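Handout 2: Teaching Place Value with Things You Can Hold
Elementary Math Methods – notes by Ebbe Eklund 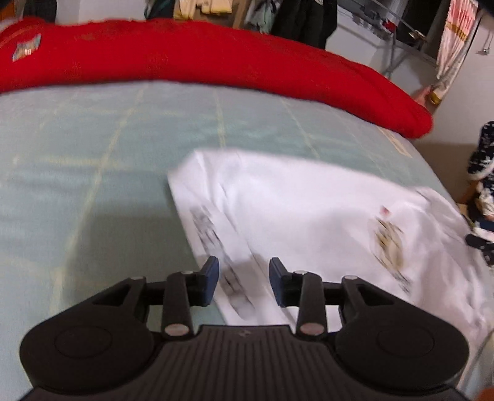

What is place value, in words a seven-year-old would accept?
It's the rule that where a digit sits tells you how much it's worth. The 4 in 47 means four tens, and the 4 in 74 means four ones, and the digit itself looks exactly the same in both places. Children find this suspicious, and they have a point.

Before the session
Read the short chapter on grouping in the course packet. Bring something small that you can count with. Dried beans are fine, buttons are fine. Last year's gummy bears did not survive as far as the second activity, so please eat first.

1. Why it goes wrong

Most first graders can count past fifty and can read "47" aloud without blinking. Many teachers stop checking at that point. Ask the same child to show you the 4 in 47 using counters, and there's a good chance you'll be handed four counters. The child sees a 4, so four beans it is. The other forty are left on the table, and the child looks at you as if you had asked something a bit dim.

Counting and place value are separate skills. Counting is a song with a very long list of lyrics. Place value asks the child to treat ten things as one thing while still believing that they are ten things. Adults do this with dimes all day long and forget that it was ever hard.

English is no help. "Eleven" and "twelve" give away nothing, and the teens are said backward: we say the four of "fourteen" first and then write it second. When a child writes 41 for fourteen, look at the reasoning before you reach for the red pen. They wrote down what they heard.

2. Activity: Bundle and Swap

You need: counters, rubber bands or small cups, a mat with two columns (Tens on the left, Ones on the right), one die per pair.

Roll the die and put that many counters in the Ones column. Keep rolling and adding. As soon as there are ten in the Ones column, bundle them and move the bundle to Tens. After every turn, say the number both ways: "two tens and six ones, twenty-six." First to five bundles wins.

Use things that really bundle. Craft sticks with a rubber band are hard to beat, because the child can take the band off and see that all ten sticks are still in there. Commercial ten-rods are tidier, but a rod can't be broken open, and the child has to take your word for what's inside. Save rods for when the swap is already familiar.

Things to listen for:
"I have twelve ones" – fine, and a good moment to ask what could happen next.
"I have 212" (for two tens and twelve ones) – very common. Don't correct the writing. Go back to the mat and count everything.
Silence, followed by a tower – the counters have become a building. Let it stand a minute, then ask how many tens tall it is.

3. Activity: The Zero Problem

Build 143 on a three-column mat: one hundred, four tens, three ones. Now take away the four tens and ask the class to write what's left. You will get 13 from a healthy share of the room. Put the two numbers side by side and ask which one has a hundred in it. Then let them argue. Mi-kyung Cha, who taught this course before me and left behind a filing cabinet of excellent notes and one of less excellent mugs, wrote in her margin here: "Do NOT rescue them." I have rescued them several times and she was right every time.

The zero is there to hold a seat. Some children like the idea of a coat left on a chair at the movies. Others find this needlessly complicated and just want to be told to write a zero. Both will write 103 in the end, but ask the second group again in January.

4. A word on apps and kits

You will be asked about these at parent night, so have an answer ready. We looked at Vokis and Toma in class. Vokis lets children drag ten squares together until they snap into a bar, and the snap is satisfying enough that some children will do it all afternoon without looking at the number once. Toma is slower and asks the child to say the number before it moves on, which I prefer and children do not.

The Brivitz blocks in the resource room are sturdy and may be borrowed. Please return the hundreds flats with the set. We had plenty once.

None of it replaces five minutes beside a child with a cup of beans. An app can tell you the answer was wrong. It's less good at hearing why.

5. Assignment (due 2021-08-17)

Work with 2 children, one who seems confident with two-digit numbers and one who doesn't. Ask each of them:

How many counters are here? (Use more than twenty and fewer than forty.)
Can you write that number?
Can you show me with the counters what this part means? (Circle the tens digit.)
And this part? (Circle the ones digit.)

Write down what each child says as closely as you can, including "um." Do not teach during the interview. This is far harder than it sounds, and most of you will lean in at question three with an encouraging eyebrow. Note the eyebrow in your report.

Hand in 2 pages, with your notes attached. Use initials only for the children. I don't need a literature review, and I especially don't need a definition of mathematics from the dictionary.

Next session: subtraction with regrouping, formerly known as borrowing, although nothing was ever given back. Bring the same counters.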